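June 16, 2025 – bench notes, equipment budget

Keegan wants the kit list by end of day so writing this while eating. Sorry for the state of it.

Where we are: the pot is 2000 for the rest of the year, everything in, no topping up until November. Alaric says treat delivery as ours too, so it's less than it looks.

Quotes so far:
Eltov – finger sets, 339 a pair incl. mounting bits. Lead time 17 days.
Swanson – cheaper on paper but fingers only, we'd need to make the brackets ourselves. Corinne says no, she did that last time.
Oveo – haven't replied. Chase.

Asked for 2 pairs from Eltov. One pair to fit, one on the shelf. Mortimer thinks the shelf pair is a luxury, I think waiting 17 days with a dead station is the luxury. Leave it in, he can strike it out himself. 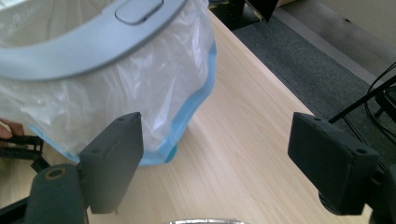 Soft goods are the gap in the budget. We priced everything as if it was boxes and tubs, then bags went on the task list and no one touched the numbers. A liner like the white one hanging under the bin rim, all creases, is a different job from anything with a hard side – flat inner faces on the fingers, thin film, lots of folds. So either we buy pads or we buy a softer finger face. Pads first. Borislav has a sample sheet somewhere, ask him for the suplier name before ordering anything. If pads don't do it the softer faces go on the November list, not this one.

Also liners themselves, consumable, need a line of their own. Foil trays and paper cups same line. Call it "sundries" and Keegan will query it, so call it "task materials".

Cables. I keep putting this off. Want overhead runs at the table so they come down from above, and proper strain relief at the gripper end. Satirden do a ceiling boom that would cover it but no price on the site, have to ring. Corinne would rather have a cheap rail and clips. Probably right, and it leaves money for spares. Get both prices anyway.

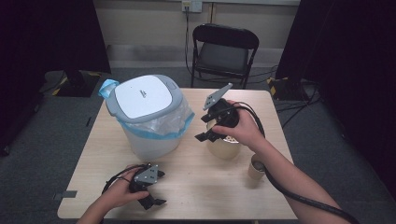 Table set-up, both hand-helds in use. Tub on the right, bin on the left. Note cable along the right forearm.

That's the argument for the overhead run, basically. Put it in the request under operator comfort.

Not buying this round: second table, new stands, anything with a screen. Alaric asked about a wider table and the answer is measure the room first.

To do
– ring Satirden re boom, ask about fixing to a suspended ceiling
– chase Oveo, last time of asking
– pads: Borislav
– Eltov quote is ex VAT?? check, if so the whole sum is wrong
– Mortimer to sign off spares or argue by tomorow lunchtime
– send Keegan the list even if Satirden haven't rung back, leave the line blank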